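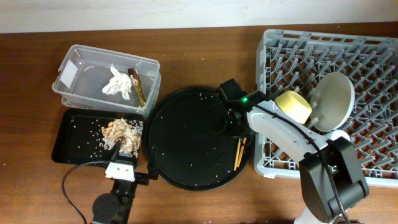
Progress report to the Dereo Fund: Ellard community lunches, second period

We are glad to be writing to you again, and gladder still that there is so much to tell. When we sent our last report the lunches had only just moved into the old schoolhouse at Ellard, the heating was temperamental, and we were worried whether people from the Zako side of the river would make the trip. They have come, and they have brought their neighbors!

We held 11 lunches in this period against the 10 we promised, the extra one being a soup day in November that the regulars more or less insisted on. The room seats 32 and it was full for most of them. On two occasions we had to run a second sitting, and we've since moved the start to 11:30 so the cooks aren't so rushed.

The bus has been our main headache. The Gashaw route was cut back to one run in the morning, which leaves some of our older guests waiting a long while to get home. We have been sharing rides in the meantime, and we'd like to move part of the unspent printing money into gas costs, if you are comfortable with that. A short note saying yes would be enough for our books.

Spending is otherwise close to plan. Groceries ran a little high (eggs and cooking oil, mostly) and rent came in lower, as the schoolhouse let us have the kitchen at the half-day rate. The new stove is still on order, and the supplier now tells us to expect it before spring.

Next period we hope to start the recipe evenings, which were in our original application and have slipped twice. The menu for the first one is already being argued over, with dumplings in the lead.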